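**Simulated pick task: grip the base or the rod?** (student project, Wilville robotics club)

**jsison**

We're in the second month of our club project and have got stuck on something that ought to be easy. There are four of us and we're working entirely in simulation for now, as the real arm at Wilville isn't free until March.

The task is to pick up a blue object and put it down upright on the other side of the table. It has a squat base with a long thin rod coming out of the top, and the rod leans a bit. We gave the whole thing a blue texture with yellow crosses so the tracker has something to hold on to. 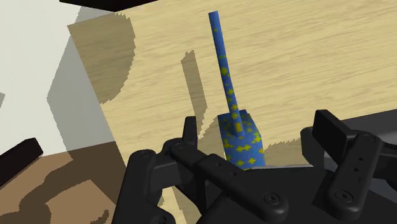

Our script comes in low, closes on the base and lifts. Out of 60 runs it put the object down upright in 19. In most of the others it tips during the lift, and in a few the fingers close early and push it away.

Kevser on our team wants to grip the rod instead. I think the base is right and our numbers are wrong. What would you try first?

**iida_s**

What friction value are you using on the finger pads? And did you set the centre of mass yourselves or let the importer work it out?

**jsison**

Friction is whatever the default is. Centre of mass came from the importer.

**iida_s**

Then check that before anything else. We had a similar part last year and the importer had treated it as one solid box, from the bottom of the base to the tip of the rod. The centre of mass ended up halfway up in thin air. Split it into two collision shapes, a box and a cylinder, and give each its own mass.

**kevserk**

I'm the one who wants to grip the rod, so I'll put my side. The base has rounded edges and the pads are flat. If the approach is turned by even a small angle you're closing on a curve. The rod is the same from every direction.

**V_Urban**

I'd disagree with that. A thin cylinder between two flat pads touches along a line on each side, and the object will swing about that line as soon as you lift. You'd also have to match the lean. I judged the Malonberg schools' event twice and the teams that went for the thin part nearly always dropped it or set it down crooked.

**kevserk**

Was that on real hardware, though? In the simulator we can read the lean directly and tilt the wrist to match.

**V_Urban**

Real hardware, yes. But you say you're moving to a real arm in March, and you won't be able to read the lean directly then. I wouldn't build the whole thing on a number you're about to lose.

**jsison**

Fair point. The tracker does give us a lean estimate from the crosses, but it's noisy. The crosses on the rod are smaller and there are fewer of them, so it mostly locks on to the base.

**hulya.u**

Could you use a bigger pattern on the rod? Or just leave the rod out and track the base. If it's rigid you only need one of them.

Also, slow the lift down. We had ours at 65 per cent speed and dropped it to 12 for the first part, then back up once the object was clear of the table. It made more difference than the friction did.

**iida_s**

I'd still do the collision shapes first. If you slow down the lift with the wrong centre of mass you'll only hide the problem.

**jsison**

OK. Split the shapes tonight, same 60 starts again, then the slow lift as a separate test so we can tell which one did what. Kevser gets a branch for the rod grip.

**kevserk**

Named it already — it's called "irham". Will post the numbers for both when they're done.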